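October
By Định Khúc

Search this site Enter keywords Go

Small bins on work surfaces: speaker notes, afternoon session

Slide 1. Introduce the subject. Countertop bins for food scraps, peel and whole spoiled fruit. Floor bins are outside the scope of this talk. Say so early, as it comes up in questions.

Slide 2. The Tiwari survey. 2,053 households returned the form and 974 of them keep a small bin on the counter or table. State both numbers, then move on. The breakdown by kitchen size is in the handout.

Slide 3. Opening size. Most complaints concern items that catch on the rim. A lemon is a useful test item: firm, oval, and wider than most scraps. Measure the opening across its short axis. On an oval body the long axis gives a flattering figure and should not be quoted alone.

Slide 4. Lid types. Compare swing, lift-off and hinged. A hinged lid that stands upright when open leaves both the opening and the table clear. A lift-off lid has to be put down somewhere, usually with the soiled side facing the surface. Pause for the Clernum photo.

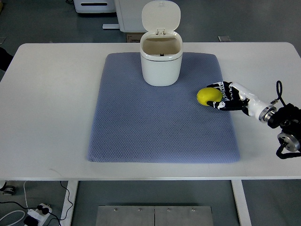
Slide 5. Stability. A light bin shifts when the lid is pushed back past vertical. A textured mat under the base reduces this. Skaltulberg recommends a margin of 15 mm between base and mat edge as a minimum. I would go higher on a smooth tabletop.

Slide 6. Placement. Set the bin toward the back of the mat with the hinge side away from the user. Food waiting to be sorted stays to one side, within reach of the same hand. Avoid reaching over an open bin.

Slide 7. Emptying. Plendonico logged roughly 175 emptying cycles per unit before hinge play was noted. Citrus residue collects at the hinge and under the rim. Wipe both. Check the bottom of the interior for small bits left behind after tipping.

Slide 8. Questions. If asked about liners, refer to the second handout. Leave the dimensions table on screen until the room clears.

Contact | Copyright Định Khúc | Back to top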